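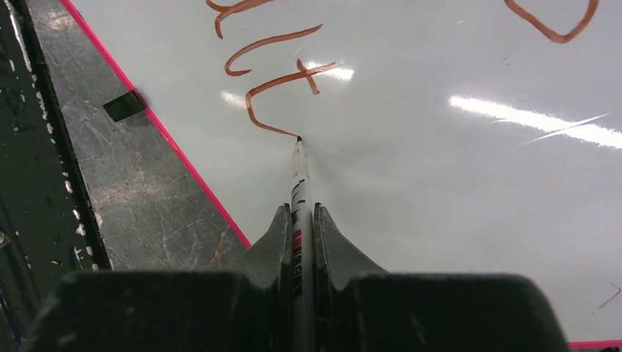

Oana Bratu has taught handwriting to adults at Mudimdale for 13 years, and she still begins every course with a whiteboard. I asked her why she doesn't give paper first.

"Paper makes people afraid," she told me. "They see the mark stays, so they hold the pen too hard. On a board the hand is more free."

Many of her students learned another alphabet as children, as I did, so I was curious which letter is the most difficult for them. She answered at once that it is the small t. "Everybody makes the cross too high, or they forget the curve at the foot. I tell them to do the tail slowly and let the marker stop before they lift it."

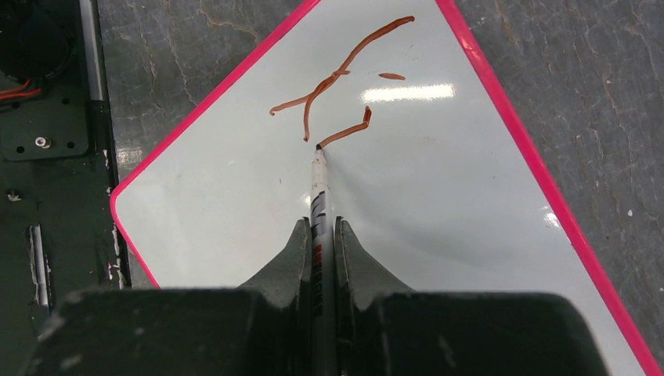

She likes orange-brown ink, a colour that is softer for the eyes than black under the ceiling lights. Her boards are small enough to turn on the table, and she encourages people to turn them until the arm is comfortable.

I asked if wobbly lines bother her. She laughed. "My own are wobbly before nine in the morning! A line can shake and you can still read it. I look first at where it begins and where it ends."

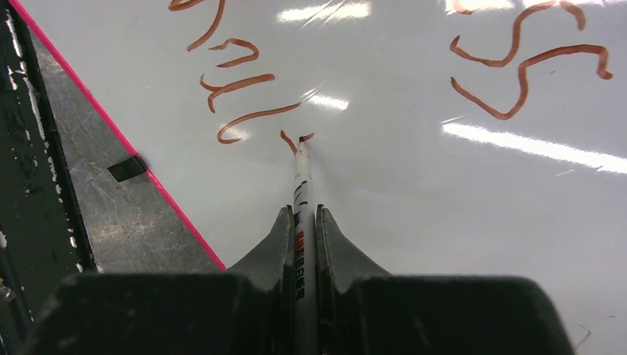 Her colleague Kirsten MacPherson prefers ruled boards, and the two of them have disagreed on this for a long time. Oana thinks that rules should come in the second month. "First the loops," she said. "Fill the board, wipe it, fill it again."

The next beginners' course starts in November.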